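Ekbridge open day, 11 Jun 2026

We got to the Endis workshops at opening time and went straight up to the paper room, which was the part I had come for. Eftychia Triantafyllou runs the pattern cutting there and had tables set out for visitors to try folding and cutting for themselves. The sheets are bigger than I expected. You fold first, press the crease with the side of your hand, then open it out flat again before you cut.
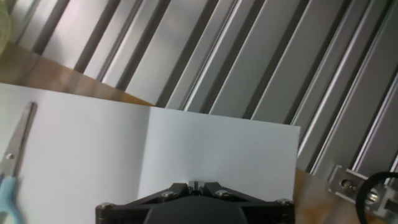 Scissors and a creased sheet on one of the tables.

My first attempt went wrong at the corner and I had to start again. The second was better. They get through 200 sheets on an open day and the offcuts go into a sack by the door for the school.

Downstairs was the Zonby stand, mostly envelopes and card. Tea was £2. Parking is behind the building, with 20 spaces, and it was full when we left.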